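Petro Ivanyshyn sorts his snacks on the daybed, and he will happily tell you why the kitchen table is the wrong place for it.

"A table is too hard, everything slides!" he says, laughing. "On a sheet it all stays where you drop it. You can see what you've got."

We got together late one afternoon in September to talk about small pleasures at home, and within 15 minutes we were deep in candy. Petro, 34, grew up in Costmont and now lives in Omell, and he has been mixing his own snack bags for family road trips ever since the long drives to Trakine when he was a kid. That trip was 341 miles each way. "My mother packed one bag for the whole car," he says. "You reached in and took what you got. I loved that - I still love it."

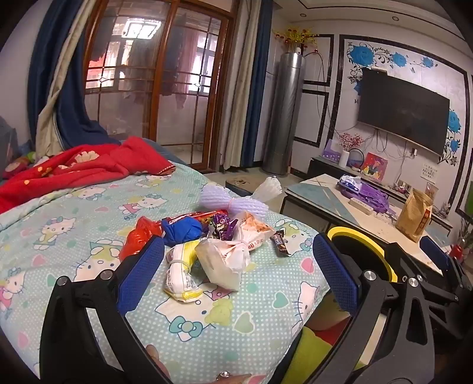
Bars, wrapped candy and a packaged pastry on the Hello Kitty sheet.

He's a big believer in variety. A good pile, he says, needs something chocolate, something chewy and at least one thing you'd never pick for yourself. Color matters too, and he gets pretty excited about the shiny wrappers. "Purple foil! Who doesn't want to open purple foil?"

The sheet gets plenty of love as well. It's a soft green-blue, covered in hearts and Hello Kitty faces, and Petro won't hear a word about swapping it for something plain. "It's the happiest thing in the house. Put a red blanket on it and you're in a good mood before breakfast."
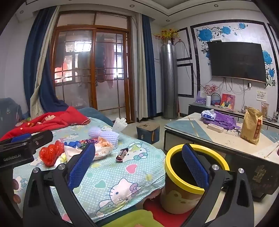 3 min read

When it comes to packing, he keeps it loose. Wrapped snacks go into a plain plastic shopping bag with the top left open, and small chocolate ones can wait on the side until the end. The whole job takes him 30 minutes, and he admits that a lot of it is tasting.

Does he ever write a list? "Never. My cousin in Bai writes lists, and her bags are very good, very organized," he says. "Mine are more fun."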